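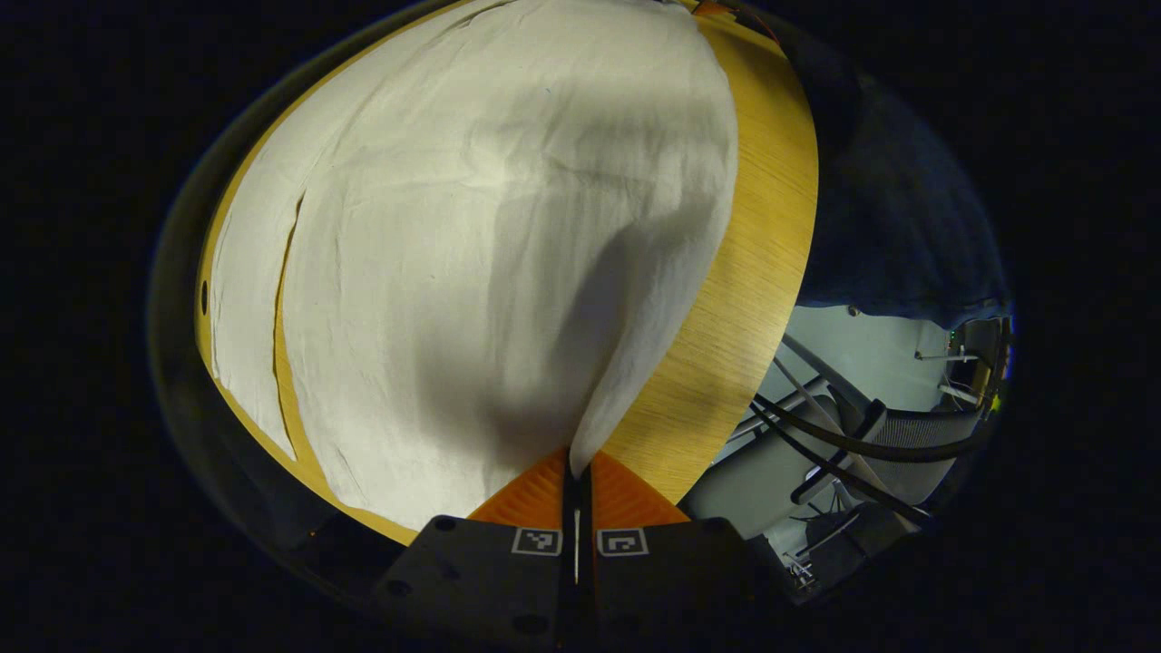

Keerthana Gowda asked under my page on starch why her white cotton goes yellow in the closet when it was put away clean, and if there is a way to bring it back without chlorine. She had already washed her cloths two times with ordinary detergent and there was no change.

My answer became too long for a comment, so I write it as a page.

Why it goes yellow

In most cases the cloth was not fully clean when it was folded. Cooking oil, hand cream and body oil can stay in cotton without any color. After some months they turn yellow, and the heat of an iron makes it faster. The other common cause is detergent which was not rinsed out. In Cikley, where I live, the water is hard and I see this second problem more often. Yellow lines exactly along the folds can also come from the shelf, if the wood is not painted or covered.

What you need

A tub or a deep sink
Oxygen bleach powder (I use Drimolura, any kind without chlorine will do)
A thermometer
White vinegar
A dinner plate

This method is for white cotton and linen. Do not use it for silk or wool. If the cloth has colored embroidery, press a wet white rag on the thread for one minute first. If color comes on the rag, stop there and wash only by hand in cool water.

Step 1. Rinse

Put the cloth in cool water with nothing added and move it with your hands. Let the water out and do this again until it stays clear. Many people skip this step. Old starch and old detergent will use up your bleach powder before it can do anything for the yellow color.

Step 2. Prepare the soak

Fill the tub with warm water. I measure 112 degrees Fahrenheit at the start and I do not heat it again later. Dissolve the powder completely before the cloth goes in, in the quantity which is written on the package for soaking. You must not add vinegar now. It is only for the rinse at the end, and the two should never be together in one tub.

Step 3. Soak

Open the cloth fully when you put it in. If it stays folded, the inside of the folds will remain darker. Push out the air and lay the dinner plate on top so that no corner comes up.

My usual time is 18 hours. I start it after lunch and take it out in the morning. The water will look like weak tea, and the first time I saw this I was a little ashamed of my housekeeping! With an older cloth I change the water once in the evening and use new powder.
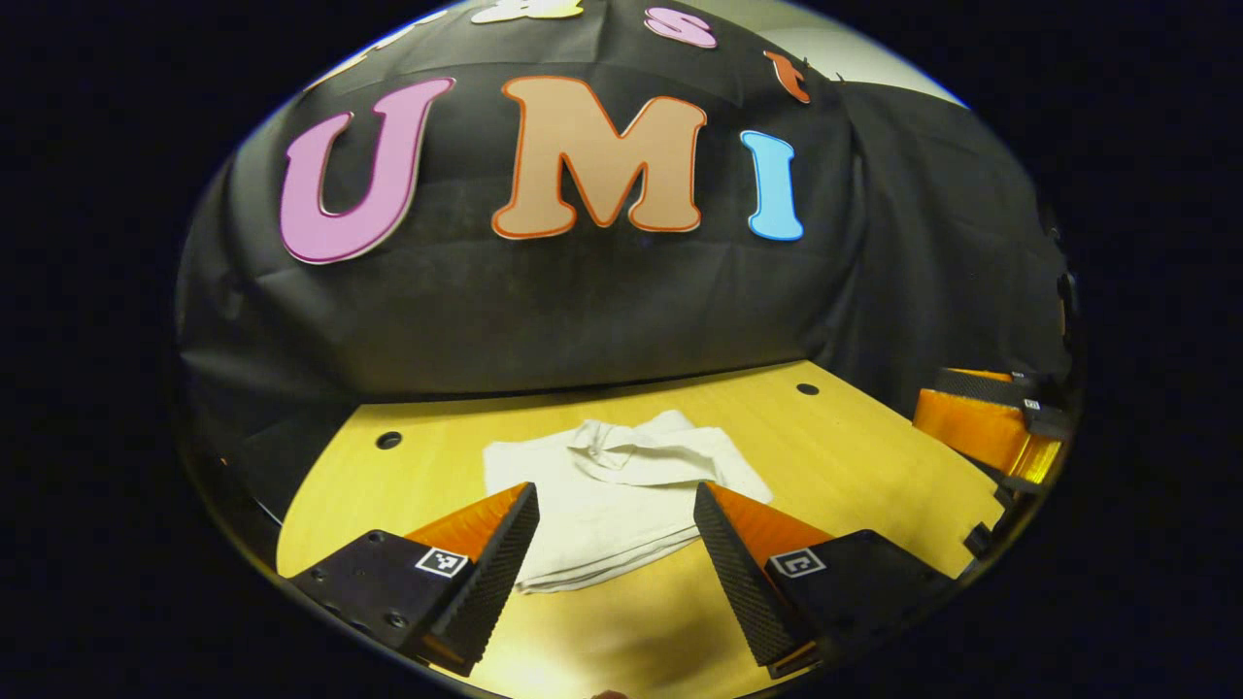
Step 4. Wash and rinse

Wash in the machine with half of your normal detergent, and choose the extra rinse. For the last rinse put a small cup of white vinegar in the softener drawer. The powder is gone by then and the smell of vinegar goes away when the cloth dries. For a big tablecloth I go to the laundromat on Fothergill Street, as my own machine is small and the cloth turns into a rope in it. My longest one is 71 inches and it already needs a large drum.

Step 5. Check before the heat

Look at the cloth in daylight while it is still damp. If there are yellow places, go back to Step 2. Do not put it in the dryer and do not iron it yet, heat will fix the stain and then it is much more difficult. My mother's cloth needed three rounds. One small mark near the hem is still there and I have stopped fighting with it.

Step 6. Dry

Outside in the sun is best for white cotton. Pull the edges straight with your hands when you hang it, and you will have less ironing. In January I dry on a rack next to the window – it takes longer, but the result is fine.

Storage

Let the cloth become completely dry, also in the hem, where it is thicker. I keep mine not ironed and without starch, and I iron on the day when I need it. Roll it on a cardboard tube covered with an old clean pillowcase, or fold it loosely and change the folds from time to time. Plastic bags are not good for a long time.

About chlorine

Some readers will say that chlorine is faster. It is, for many stains. But I had a set of napkins from Plidside which became thin and tore at the corners after I used it several times, and with yellow from body oil the color can even become stronger. I keep it for the bathroom floor.

If your cloth has brown dots with sharp edges, it may be rust, and this method will do very little for it. Rust needs a different treatment, and I will write on it when I have tried it on more than one cloth.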